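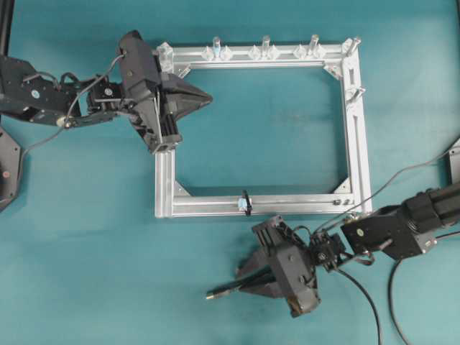

Cengiz Güler — bench notebook, Clulasum workshop, November

Frame day. The Pekham frame has been leaning against the wall for so long that people had started hanging coats on it, so this morning I cleared the teal top, evicted the coats and laid the thing flat.

State of play. Four rails of slotted silver aluminum, a corner bracket tucked into each inside corner, all of it more or less as drawn. The acrylic is on the top rail: three clear pegs, each with a pair of little clear blocks for company. I like the clear parts a lot until I drop one. Two went on the floor last month and I found them with my socks.

Long side measures 430 on the steel rule. The drawing says 430. I measured it again because I didn't trust the agreement, and it still said 430. Diagonals differ by 2 mm, and I don't believe all of that is my eyesight. Plan is to loosen the brackets at one end, push the frame into the big square, and tighten again in a cross pattern. Last time I tightened going around in a circle and chased the error from corner to corner like a man making a bed with a sheet one size too small.

The slots. Whoever designed slotted extrusion never had to get a nut back out of one. If you want to add anything to a rail after the corners are closed you either buy the drop-in nuts or take a corner apart. We have a bag of drop-in nuts. Polat has the bag. See Polat.

Cable tie on the bottom rail, the black one with the light-blue tag: leave it alone. It's how I know which rail is the bottom. The frame looks obvious with the pegs on and much less obvious once they're off and you've turned it over twice looking for a screw. I have snipped this kind of tie before in a tidy mood and regretted it by lunch.

Angled posts at the right-hand end, one on the corner and one a bit farther down the side rail. The corner one leans outward. It's meant to. Please stop straightening it. The drawing (sheet 331, not the older one with the soup on it) shows the lean, and the post was perfectly happy before it got help.

Cleaning acrylic: soapy water and a soft cloth. The blue spray under the sink is for windows and I don't want it near the pegs. Paper towels leave hair scratches that show up the minute a light hits them.

3:40. Podthorpe called and would like the long side at 400. I said the rails were already cut. They said could we cut them again, and I said yes, once.

To do
Get nuts from Polat
Square the frame, write down both diagonals this time
Ask Podthorpe whether 400 is outside to outside or slot to slot, and get it in writing
Find somewhere else for the coats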